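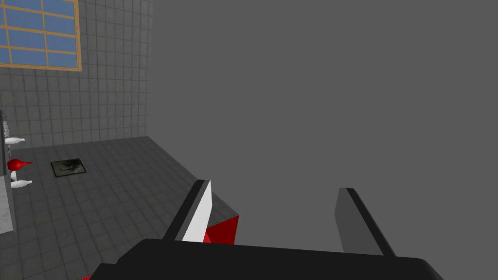
Figure 2. Simulator, gripper view: jaws open, red box near the left finger.

Fault 191: Jaw Closed Without Contact

The Plurneck controller raises fault 191 when the jaws reach their closed limit and no contact is reported. The arm holds position until the fault is cleared.

CAUTION: On a physical arm, press the stop button before reaching into the work area. A held arm is still powered.

1. Set the controller to Manual.
2. Open the jaws fully.
3. In Werura, open the gripper view and find the target. A target that shows only behind a finger is not proof of correct alignment.
4. Compare the target pose with the pose in the job file. If they differ by more than 2 mm, run Re-teach.
5. Check that collision is turned on for both fingers and for the target.
6. Clear the fault and repeat the grasp at low speed.

Note: The controller retries up to two times before it logs the fault. Retries are not listed separately.

If the fault returns, export the log and send it to Cadi James, Grarau support, extension 3963.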